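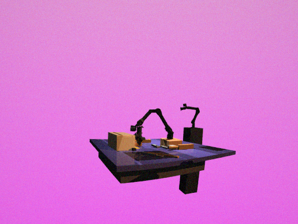
Why bother with a simulation at all, a member wrote on the shop list after the January meeting, when the real arms are sitting on a bench ten steps away and all you have to do is plug them in? Fair question, and it's the one I want to spend most of this talk on. (Read it out slowly. Pause. Let people nod.)

Hello and welcome. Say where the coffee is. Remind them the slides and files go up on the shop page afterward so there's no need to scribble.

What we're building

We have two arms on one table. The job is small-parts packing: things come out of one box and go into another, and the flat stuff gets moved out of the way. The shop at Manalastas ships kits a few times a year and it's always the same long evening with tape and cartons. I love those evenings, but my back doesn't.

The project is called Bralten. Please don't ask what it stands for, it was the name of a folder and it stuck.

On screen is the simulated table, the same one I'll be running live later if the laptop behaves. Big carton at the left, small open box nearer the right, and the bits and pieces between them. The big arm is down by the carton with its gripper over the orange pieces. The smaller one is up on its block at the back, well clear of everything. I start most runs from a pose like that, with one arm low and one arm high, so that they can't hit each other on the first move.

Go back to the question

So, why simulate? My answer is that I've crashed these arms 400 times and it cost me nothing. (Wait for laugh. If no laugh, keep going.)

On the real bench I had one crash in the first hour, and it bent a bracket, and then we all stood there looking at a bracket. On the computer I hit reset and I'm going again before my tea is cool enough to drink. I can try the silly ideas too! What if the tall arm reaches right over the top? What if the carton gets turned a quarter? You'd never try those with hardware you paid for.

The other thing I really enjoy is how much it makes you measure. You can't drop a table into the program until you know how big the table is. I found out that our real bench is 14 millimeters higher at one end. It had been like that for years, and every round thing we ever put down had been telling us.

Building the table model

Keep this part short, people glaze over. Main points:

Start with the top as one flat slab. Get the arms standing on it before you add anything pretty. Mine has a single leg hanging in mid-air and a pink background and I have never gone back to fix either one. The arms don't care.

Boxes next. A closed box is easy, it's a block. An open box needs four walls and a bottom, and if you make the walls too thin the gripper fingers pass straight through them. I lost a whole weekend to that one.

The sunken tray at the front was a late addition. I wanted somewhere for long parts to sit, and the thin stick lying across it is my favorite test piece. It's a great test because it's so awkward - grab it off center and it swings, grab it too near the end and it tips.

Ask: has anybody here modeled rope or cloth? I'd love to talk to you at the break.

The software bit

The arm motion runs through Deltex, the planner we wrote on top of the shop's old plotter code. It takes a start and an end and works out the joints in between. It's slow and it's a bit stubborn. Mention that it's 66 kilobytes, because I'm proud of that.

Show the two settings I change the most: top speed, and how far the fingers open before they drop. Almost every bad pick I've had came from the second one. If the fingers are too wide they bump the next piece over, and if they're too narrow they land right on top.

Live demo here. Reset first!! Last time I forgot to and the arm began the talk folded into the table.

If the demo dies, go to the Grusitz clip. That's the earlier one-arm version and it's good for a chuckle. It takes 38 seconds, don't talk over it.

Moving to the real bench

What carried over well: reach, order of moves, keeping the arms apart. All of that worked on the bench with hardly any changes, and I was jumping up and down.

What didn't: grip. Real cardboard squashes, and it's a little different every time. A carton that has been opened twice is a different carton. I've padded the fingers with strips of bike tube and that helps a lot. I still don't have a good answer for flat pieces lying tight against the table, and I'd take suggestions from anyone.

Questions

Likely ones: cost (see handout), how loud is it (quieter than the laser cutter), can I borrow it (yes, after the safety walk-through, sign the sheet by the door).

Someone will ask if the second arm is needed. Say that you can pack with one, but holding a flap open with the other is a joy, and offer to show them after.

Remember to unplug the bench supply before people come up to look.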